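Henotitz 共享工坊双臂机器人自建项目 招募周末及晚间参与者

发布:Henotitz 共享工坊 机器人小组
类别:兼职 / 参与者招募
地点:工坊二楼里间
开始时间:十月

项目情况

我们在 Henotitz 工坊里搭一台双臂机器人,项目内部叫 Stumach。手臂是买来的成品,底座、线缆走向、夹爪上的支架和全部控制软件由组里自己做。目标是让它能在桌面上整理日常杂物:把小东西装进袋子,把鞋摆正,把散放的物品收进对应的盒子。项目没有商业客户,经费来自工坊会员的分摊和一笔设备补助。

硬件部分由 Hazem Shehata 负责,软件和数据由 Ghizlane Belhaj 负责,日程和报名找 Fadwa Kabbaj。组里目前缺人手的地方是操作和记录。手臂已经能动,软件也能跑,但要让它学会一项动作,需要有人反复地遥控示范,每次示范之后还要把桌面恢复、把结果登记下来。到目前为止我们存下了 1412 条示范,其中相当一部分是早期录的,夹爪支架改过之后不能再用,需要重录。

招募岗位

一、遥控操作员,兼职,有报酬

坐在操作台前,用两只手柄分别控制左右臂,按任务单完成动作。任务单由 Ghizlane 写好,一张单子对应一类动作,例如“左爪扶住袋口,右爪放入小件”。同一张单子会连续做很多遍,物品的位置每遍都要换。操作时动作要慢,停顿要少,夹空了就按失败登记,不要中途补救后算作成功。

每段工作 52 分钟,之后必须离开操作台休息,一个晚上最多做三段。新人先由老操作员带两个晚上,这两个晚上照常计酬。

二、桌面布置与记录员,兼职,有报酬

在操作员做完一遍之后重新摆放物品,检查有没有东西掉到桌下或者卡在夹爪里,然后在表格里填写任务编号、结果和备注。备注请写具体,“没成功”不够用,要写清楚是没夹住、夹歪了,还是碰倒了别的东西。 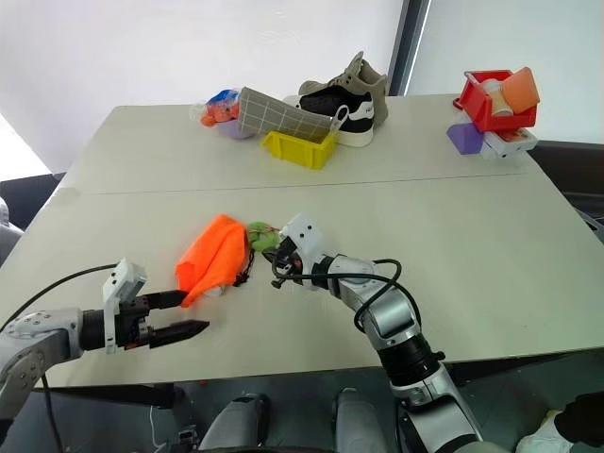 布置员和操作员要互相喊话。布置员的手伸到桌面上方之前先说“进”,操作员松开手柄后回答“停”,听到“停”才可以伸手。手收回来以后说“出”。这条规矩没有例外,熟人搭档也一样。急停按钮有两个,一个在操作台上,一个在布置员一侧的桌边,两个人开工前各按一次,确认都有效。

软的东西最难处理。布袋、绳子、塑料包装每次落下来的形状都不一样,我们对这类物品的要求是随手放,不要为了好夹而摆得整整齐齐。鞋和硬盒子则按任务单上的位置来。杂物箱里的东西可以轮换着用,用过哪些请在表格里勾出来。

三、结构与线缆志愿者,无报酬

协助 Hazem 做机械部分的改动。眼下排在前面的几件事:重新固定手臂外侧的线,换一种更耐弯的护套;做第二版夹爪支架,原来的那版拆装太费时间;给底座加配重。会用三维打印机和台钻的优先,不会的可以先参加工坊的入门课,课时费由小组出。

志愿者不计报酬,但在项目期间免工坊月费,材料由小组承担。自己的项目也可以在空闲时段使用同一间屋子,机器人通电时除外。

我们希望你

年满十八岁,能保证每周至少来一个晚上,连续来两个月。操作员要求双手活动不受限,能长时间看近处,不容易头晕。布置员需要站着工作,也要经常弯腰捡东西。结构志愿者需要能看懂简单的图纸。

学历和专业不限。现在的组员里有裁缝、公交调度和在校学生。Meriem Zaki 来之前没有碰过任何机器人,现在新操作员基本都由她带。做过手工、开过缝纫机或者修过小家电的人通常上手比较快,会打游戏的人起步快一些,但容易把手柄推得太猛,要花几天改过来。

组里日常说中文和英文,任务单是中文的,软件界面是英文的,词不多,墙边的夹子里有对照表。

报酬与时间

操作员和布置员按段计酬,两者标准相同,面谈时会给你当期的价目。每月底结算,转账支付。迟到超过一刻钟,当晚第一段由候补的人做。

晚间时段从 18:30 开始,21:45 收工,最后一段时间用来关机、收物品和擦桌子,这部分也计入报酬。周末白天的时段由 Fadwa 每月排一次表,可以提前说明哪些日子来不了。

本期总共安排大约 200 段,排满为止。如果手臂需要停机维修,会提前一天通知,已排的时段往后顺延。

记录与隐私

工作时机器上的摄像头和桌边的摄像头都在录。画面主要是桌面,偶尔会录到手、袖子和说话声。声音在存档前删除,能认出面孔的片段整段删除。参与者开工前要签一份同意书,签之前可以先带回家看。中途退出的人可以要求删除自己参与的那部分记录,提出后两周内处理完。

录下的示范由小组保存。另一间工坊 Girkthorpe 和我们交换过几次数据,联系人是 Alistair Innes,交换的内容只有桌面画面和关节读数,不带参与者姓名。如果你不愿意自己的部分被交换,在同意书上勾掉那一栏即可,不影响录用。

安全

进里间请穿包脚的鞋,长头发扎起来,不戴手链和长挂绳。手臂的速度已经限制在低档,除 Hazem 以外的人不要改动这个设置。饮料放在门口的架子上,不带到桌边。有人受伤或者手臂做出预料之外的动作时,先按急停,再叫人,当天写一张事故单。夹到手指没有破皮也要写。

报名方式

请发一封短信或者邮件给 Fadwa Kabbaj,写明姓名、想报的岗位、每周能来的晚上,以及有没有相关的经验。不需要正式简历。地址和电话贴在工坊一楼公告栏,网站的联系页上也有。会员可以直接在前台的本子上登记。

收到后我们会约你来看一次实际操作,时间不到一小时,看完可以自己试几分钟手柄,再决定要不要参加。试手柄不打分,主要是让你知道这份工作是什么样子。操作员的名额先到先谈,布置员同时留候补名单。

工坊入口在 Abdel Hamid 五金店旁边的院子里,进院后走右手边的楼梯。楼里没有电梯,搬不了楼梯的参与者请提前告诉我们,记录表的整理和录像检查可以在一楼做。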